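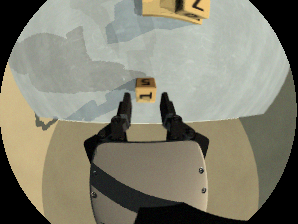
Skernitz FAQ: watch order, cuts, rumors and everything else you keep emailing me about

Last updated October 2026

Hi! I'm Morag Crichton and I run this site from my kitchen, mostly at night. I get the same handful of questions about the Skernitz movies over and over (which I love, please don't stop), so I've put my answers in one place. Spoilers are marked. If a question doesn't say SPOILERS, you're safe to read it even if you've never seen a second of any of it.

What is Skernitz, in plain English?

A series of five science fiction movies plus a short TV season, all about a mining town called Skernitz on a moon where the sun comes up only when the company pays for it. Yes, really. It starts out as a small, grumpy murder mystery and gets weirder from there. If you like people in heavy coats arguing in corridors, you're going to have a great time.

Who made it?

Katalin Lengyel wrote and directed the first three. Lies Hoekstra directed the fourth and fifth, from scripts she wrote with Lengyel, although how much of each script belongs to which of them is something people on my message board have been fighting over for years. I'm staying out of it. (It's mostly Hoekstra. The jokes are Hoekstra's, I'd bet my couch.)

What order should I watch them in?

Release order. I know there's a chronological order floating around, and I know some of you made very nice charts for it, but the fourth movie is a prequel that assumes you already know who Claeys is and what he did to the elevator. Watch it first and the big scene in the first movie is just a man standing next to an elevator.

So it goes: Skernitz, The Night Shift, A Cold Morning in Skernitz, Before the Lamps, and Skernitz: Last Whistle. The TV season, Bromemetti, fits between the third and fourth, and you can skip it the first time through.

Wait, should I really skip Bromemetti?

The first time, sure. It's six episodes, it has a completely different look, and the pilot spends most of its running time on a water tax. Then come back to it. The fourth episode, with Annelies Schouten alone in the pump house talking to a radio that may or may not be on, is the best thing anyone did with this story in any format. I've watched it more times than I've watched my own wedding video.

Bromemetti is the next town over, by the way. It isn't a person. The first movie mentions it in passing and the captions spell it wrong, which is how half the internet ended up looking for a character named Brom Emetti.

Which cut of the first movie is the right one?

Oh boy. There are two worth talking about. The theatrical cut is what most streaming services carry, and the restored cut is on the Torton disc. The restored cut is 18 minutes longer. Most of the extra time is in the middle, where the detective goes back to the boarding house and interviews the cook again, and there's also a longer version of the final walk.

I'd start with the theatrical. It moves faster, and the boarding house material is more fun once you know what the cook is leaving out. After that, go restored and never look back.

How do I tell which cut I'm watching?

Look at the opening credits. If they play over the train, it's theatrical. If they play over black with the whistle going on and on until you want to throw something, it's restored. Don't go by the packaging or the listing! I've rented "restored" and gotten the theatrical more than once, and I've stopped being polite in the support chat about it.

Is the ending of A Cold Morning in Skernitz supposed to be like that? (SPOILERS)

Yes. The sound does drop out, and your TV is fine. Ineke Wouters, who plays the detective, is saying something to Claeys in that last shot, and you aren't meant to hear it. There's a whole thread of lip reading attempts on the board, and the leading candidates are "you could have asked" and "you could have asked me," with one stubborn holdout for "goulash to go."

I go back and forth. In the restored material on the disc for the first movie she says "you could have asked" to the cook, in the same tone, with the same little head tilt, so I lean that way. But I'd be happy to never find out.

Is Claeys dead? (SPOILERS)

At the end of the second movie, no. At the end of the third, I think so. In Last Whistle somebody wearing his coat gets on the train, and the movie flat out refuses to show you a face. People will tell you it's obviously him because of the limp. Other people will tell you that the limp is on the wrong side. I've gone through it slowly and I can tell you the limp is on the correct side for the third movie and the wrong side for the first, so everybody gets to keep fighting.

Is there going to be another movie?

I get this one every week. What I know for sure: Hoekstra has said she'd like to do one, and Torton has said nothing at all. That's it. Everything else is rumor, and I do post rumors, but I post them under the Rumors heading and you should read them with one eyebrow up.

What about the leaked outline?

The one that went around this summer has Claeys running the company, a talking lamp, and a second moon. I read it so you don't have to. Could be real! The fourth movie's outline leaked too, and everyone laughed at the part about the choir, and then there was the choir, and I cried at it in public. But whoever typed up this one calls the detective by the wrong first name from start to finish, so I'm putting it in the "probably a fan with a free afternoon" pile for now.

If you have something better, send it to me. I won't publish your name, and I won't publish anything that looks like it came off somebody's work computer.

Is the novelization any good?

It's fun. It's 200 pages, it's based on an early draft, and in that version the murder has a totally different solution involving a canary. The prose is a bit purple. You get a lot more of the landlady, though, and she's a treat. Used copies turn up pretty often, so don't pay collector prices unless you want the first cover (the one with the green lamp).

Can my kids watch this?

Depends on the kid. There's very little blood and hardly any swearing, but the first two are slow and sad, and the tunnel sequence in The Night Shift gave my nephew bad dreams. He's a teenager. Before the Lamps is the gentlest of the bunch, and it's also the one that makes the least sense on its own, so I don't have a perfect answer for you. Maybe watch the tunnel part yourself first and decide.

Why are the subtitles so bad?

The English captions on the third movie look like they were made from the script and never checked against what people say on screen. Whole lines are missing. The worst spot is the union meeting, where three people talk over each other and the captions just say "(shouting)." The disc captions are much better. If you rely on captions, please go with the disc for that one if you can.

Do you do reviews of other stuff?

Sometimes! If something scratches the same itch, I'll write it up under Other Cold Places. I don't review things on request, mainly because I'm a slow writer and I'd feel terrible about the backlog. Recommendations are very welcome, and I do watch a lot of them. I just might not say anything about it until next winter.

Can I use your episode guides for my podcast or video?

Go ahead. Say where you got it and drop in a link, and we're friends. Please don't paste a full guide onto your own site, though. It's happened, typos and all, and it's a strange feeling to see your own misspelling of "ventilation" out there living a new life.

You got something wrong. How do I tell you?

Use the contact form and give me the title, which cut you watched, and a time if you have one. I fix mistakes pretty fast when I can find the spot. Messages that just say "your Claeys timeline is garbage" do reach me, and you may have a point, but I'm going to need a little more to work with.

How do I join the message board?

Sign up with an email address and wait for me to approve it, usually within a day unless I'm traveling. Read the pinned post about spoiler tags before you say anything about Last Whistle. And introduce yourself in the Boarding House thread and tell us which movie you saw first. People there are nice, even the goulash guy.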